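4. Selling by the basket: what the stall records show

Weight is the legal unit at the Girnance market. The basket is the one people use. Section 3 covered the rules, so this part is about practice, and mostly about how a buyer and a seller come to agree on what "a basket" is when neither of them puts it on a scale. Short answer: they agree fast, and they agree on different things depending on the crop.

The records come from two sources. First, 501 handwritten sale slips kept by stallholders on the Carkis side of the square. Second, the Bollard ledger, a wholesale book that runs alongside the slips but uses its own abbreviations, not all of which we could work out. Slips with no crop named were dropped. Slips with a crop but no price were kept, for reasons given in 4.2.
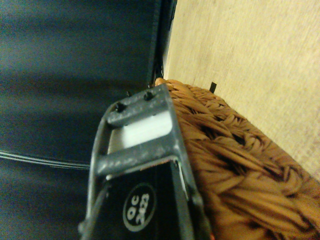
Maren Oakhurst

Start with the word itself. On the slips "basket" is written out, shortened to "bk", or drawn as a little half circle. The half circle is older. Sellers over a certain age use it for onions and nothing else, younger ones use it for anything at all or don't use it. In the ledger the word shows up mostly in the margin, next to a weight, as if the clerk wanted both on paper in case of an argument. Arguments were rare in writing. Probably not so rare out loud.

Price per basket hardly moved across a season. Price per weight moved a lot. Both can be true only if the fill changes, and that's what sellers told us: in a thin month you fill lower, turn the big ones up on top, and keep the price where people remember it. Buyers know this. They press a hand down on the top layer before paying. The rounding is social, not sloppy, and it matches what has been written on bread loaves and on cups of rice.

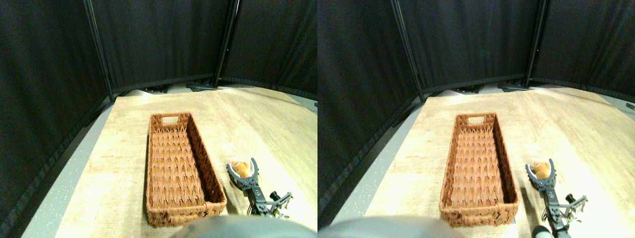

11 min read

4.1 Fill and trust

Fill depends on who is buying. Regular customers got a heaped basket, strangers a level one, and restaurant buyers got a level one plus a bag on the side that never went on the slip. We only know about the bag from interviews. It means the slips undercount the restaurant trade, and we have no clean way to fix that. A rough correction is tried in the appendix, treat it with care.

Tăng is the interesting case. The sellers who come down from Tăng bring soft fruit, which bruises, so heaping isn't really a favor to anyone. There the extra takes the form of a second visit: come back before closing and the price drops. Late slips are easy to pick out becuase the handwriting gets worse. Of the Tăng slips we took 100 for close reading, and the closing-time discount shows in most crops but not in figs. Figs sell out.

One more thing on trust. Credit. A basket on credit is always a level basket, even for regulars. Sellers gave this as obvious and were surprised to be asked.
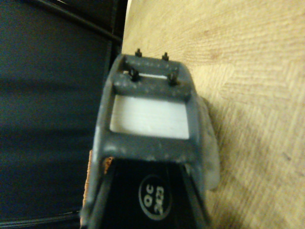

4.2 Slips with no price

Why keep them. A missing price nearly always means the usual price, and the usual price can be read off the slips on either side. Checked against the ledger where the dates overlap, the fit is good for roots and onions, weaker for greens. Greens are a mess generally; a bunch, an armful and a basket get swapped freely and we gave up on a single conversion.

The ledger has 1,570 entries in all. Almost 900 of them have a margin note of some kind, and those notes are what section 5 is built on.

Shape matters less than expected. Round or rectangular, sellers priced by depth, and a handle opening like the one in Figure 4 sets a natural fill line, which several of them mentioned without being asked. Nobody sells above the handle.

Figure 3. Gray gripper with a circular logo next to a light wooden surface.

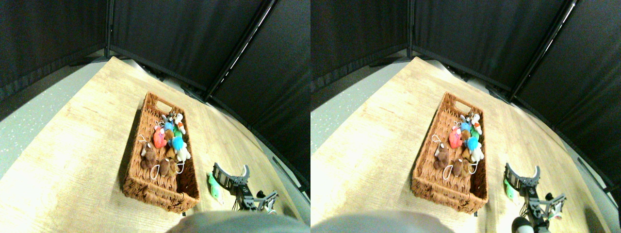

4.3 Limits of the records

Slips got kept by people who keep slips. Careful sellers, in other words, and maybe fairer ones. The winter months are thin, January close to empty. And the half circle was read as a zero in our first pass, which threw off the onion totals untill we went back through the lot by hand.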